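What's Inside the Old Tower: A Gallery
Posted 2024-08-14 by Hildegard Albers 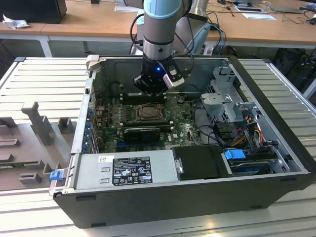 Before You Buy the "Fully Refurbished" One

Every couple of months somebody at Sukwood asks me whether a used desktop tower is a good deal, and they always ask with the listing already open on their phone. My answer is always the same. Take the side off and look. The listing says "fully refurbished" and "tested." Tested how? By whom? I've read that phrase so many times that it has stopped meaning anything to me.

So the gallery is one tower, opened up and on its side, and then my notes on what I look at in there and what I think each part is worth. Carla Hakim asked for notes that make sense to people who've never had a case open, so I've tried to keep the words plain. If you know your way around a motherboard already, you'll be bored, and you'll probably disagree with me about power supplies.

The socket
Bare in this one, with the metal retention frame and its lever in plain view near the middle of the board. A seller will tell you an empty socket is an "upgrade opportunity." I'd call it a part you still have to pay for. Ask for a close, sharp photo of the socket before you hand over any money. If they only send one from across the room, I'd move on.

Memory slots
The slots are the easiest thing on the board to get at, and the thing people are most easily impressed by. A listing from Priltamby last month bragged about room for more memory as though the slots came with something in them. They don't. Check what type the board takes before you order sticks for it. The notch won't line up if you guess wrong, and pushing harder will not help.

Graphics card
Black, dark shroud, running straight across the board below the socket. I can't get excited about a card by its cover. Shrouds are plastic and they all try to look fast. Get the model off the sticker and look up what it does with the programs you use. "Gaming ready" is a thing people type into ads.

Expansion clips
Blue, lined up at the rear of the case next to the slot covers. I do like these, in theory. Clips instead of screws sounds wonderful until you meet one that's gone stiff, and then you're working at it with your thumbnail and wondering what a screw would've cost them. Try every one before you pay.

Drive cage
Gray metal, full of perforations, with latches. Solid enough. I've been told that the holes are for airflow, and I'm sure some air goes through them. How much it matters with cables bundled up next to it, I'd want to see measured.

The hard drive
It's in a tray with a blue plastic release tab, down in the corner. My least favorite part of any used machine. Sellers say "wiped" the way they say "tested." Wipe it yourself or replace it, and don't put anything on it that you'd miss. The two I trusted on somebody's word both ended up in the recycling at Horobets.

Power supply
Silver box across the front, black label with all the certification marks. People find those marks very comforting. They tell you something about the day it left the factory and very little about the years it spent under a desk. Read the label for the wattage, compare it with what your graphics card asks for, and leave a decent margin. I replace them on principle. Carla thinks this is a waste of money. We've stopped discussing it.

Cables
Yellow, red, orange and black in one bundle, plus a tangle of black wires across the board toward the drive area. Tidy cables look good in a listing and I don't give points for them. I do want each connector seated all the way, so press on every one with the power off and the cord out of the wall.

The shell
Black, little rubber feet. Feet are what I check first on a tower in a shop, oddly enough. A missing one means it rocks, and then it hums on the floor all evening. Plandurstead sells replacements in a bag of 9, for a case that needs far fewer. I still have most of a bag if anyone wants them.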